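Lernari 夹爪套件试用记录(二):接线盒装配

上一篇写了开箱和走线,这篇写装配。任务是电工类的小件操作:从台面取件,放进接线盒,落到导轨上。套件是 Lernari 的末端夹爪加一份控制软件,从 Vimungate 订的,1 月到货,装在我原来那条单臂上。
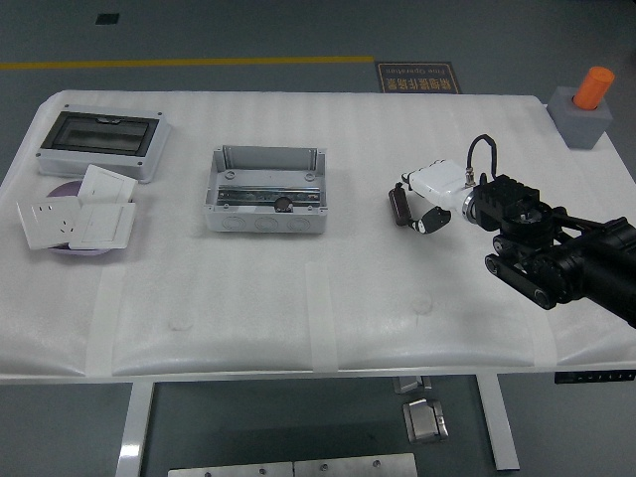 选接线盒做测试对象,理由比较简单。盒体浅灰色,开口朝上,内部横着一根 DIN 导轨,四周有壁。夹爪要从上方下去,手指张开的余量受盒壁限制,下降姿态偏一点就会碰到边。平面上的抓放测不出这类问题。

先说台面。我在桌上铺了一层白色泡沫垫,前沿用半透明胶带固定。泡沫的作用是吸收下压误差,手指碰到台面时不至于触发力保护。代价是高度基准不稳,垫子局部鼓起会让零件坐得偏高,底面浅的零件受影响最明显。我的做法是每次换零件后重测一次接触高度,写进配置文件。软件里有自动探高功能,但在泡沫上的重复性不好,我关掉了。

夹爪本身

自重 717 克,含线缆接头。手指是平行开合,指面可换,随套件给了 2 组,一组平面,一组带浅 V 槽。夹小圆柱件用 V 槽明显稳一些,平面指夹住以后零件会绕夹持轴转,放置时角度就不对了。换指面要拆 2 颗螺丝,螺丝很小,建议备磁性批头。

线缆从夹爪壳体上方引出,留了一个弯。说明书给的最小弯曲半径偏乐观,按那个值走线,腕部转到极限时线会绷紧。我多放了一段,现在各姿态下都有余量,缺点是线圈偶尔进入相机视野,挡住一部分腕部上方的区域,对视觉定位影响不大。

软件

控制软件分示教和回放两部分。示教用手柄或拖动都可以,我主要用拖动。轨迹存成文本,可以直接编辑路点,这一点比我之前用的 Avwood 那套方便,后者导出的是二进制,改一个点要重录整段。

夹持力按百分比设置,没有换算到牛顿。厂家文档里有一张对照表,我用测力计抽查了几个点,低段偏差大,高段基本对得上。夹硬塑料件无所谓,夹薄壳的开关面板要小心,低段力值要自己标定。

回放时的速度限制是全局的,不能按路点单独设。对装配任务来说这是个实际的缺陷:空中移动想快,入盒和接近导轨想慢,现在只能把一条轨迹拆成几段,每段单独设速度再串起来。段与段之间有一个短暂停顿,整体节拍因此变长。我给 Javier 提了工单(国内的技术支持由他们负责),回复说后续版本会考虑,没有给时间。

测试结果

以小圆柱件放入接线盒为一次循环,前后一共跑了 183 次,分在几个下午做完。失败集中在三种情况:

一是取件时零件倾斜。圆柱件在泡沫上立不住,稍微歪一点,手指合拢后就带着角度夹起来,后面全错。后来改为先轻夹、松开、再夹紧,这类失败少了很多。

二是入盒时手指外侧蹭盒壁。盒子没有固定在台面上,一蹭就移位,下一次循环的基准跟着偏。解决办法是给盒子加定位,我暂时用双面胶,正式使用应当做夹具。

三是松开后零件粘指。V 槽指面是软胶,新的时候有粘性,跑一段时间后会好转。用酒精擦过之后粘性又回来一些,所以不要擦得太勤。

开关和插座面板我也试了。平放的面板很难夹,边缘太薄,手指贴着泡沫铲不进去。让面板斜靠着放,露出一条边,就能夹住。这个问题和夹爪关系不大,换成吸盘更合适。配电箱没有纳入测试,翻盖动作需要另写一套轨迹,留到下一篇。

几点看法

机械部分做得扎实,连续运行后手指间隙没有可测的变化。控制盒风扇声音偏大,放在桌边能听见,不影响使用。软件是短板,主要是速度设置和力值标定两项,有编程能力的用户可以绕过去,希望开箱即用的用户会觉得费事。

价格不便宜。如果只做平面抓放,没有必要上这一套,普通电动夹爪足够。如果零件种类多,要经常换指面,它的快换接口能省不少时间。

配置文件和标定表整理后会放在附件里,力值部分只对我手上这一只有效,换一只需要重新标。下一步先做盒子的夹具,材料已经订了。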